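How Wood Gets Its Grain

A tree trunk grows outwards. Just under the bark is a thin layer called the cambium. Each year the cambium makes new wood on its inner side, so the youngest wood is always nearest the bark.

In spring a tree needs a lot of water. The wood it makes then has wide tubes and thin walls, and it looks pale. In late summer growth slows down. The tubes are narrower, the walls are thicker and the wood looks darker. One pale band and one dark band together make one growth ring.

An oak felled near Lemthorpe had 118 rings, so it had been growing for 118 years. Its trunk was 34 centimetres thick after the first 30 years.

Rings are circles only when the trunk is cut straight across. A saw that runs along the trunk slices through the same rings lengthwise, and they appear as lines. These lines are called the grain. 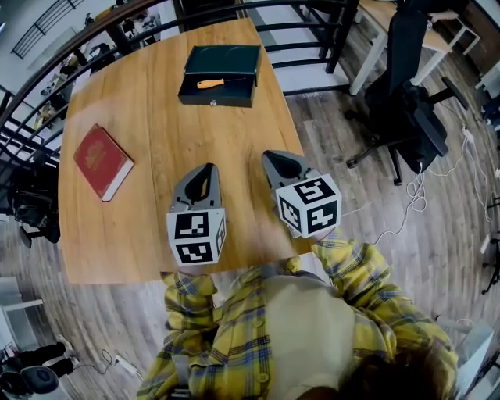
The pattern depends on where the saw passes. A board cut through the centre of the trunk has straight, close lines. A board cut nearer the outside has wide curves and pointed arches.

Knots are the bases of old branches. The trunk grew around each branch, so the grain bends to go past it.

Wood also swells in damp air and shrinks in dry air. It moves much more across the grain than along it. Wide table tops are often made from several narrower boards glued side by side, and the joiner has to allow for this movement when fixing the top to its legs.

Words to know
Cambium: the layer that makes new wood.
Grain: the direction and pattern of the wood fibres.
Joiner: a person who makes things by joining pieces of wood.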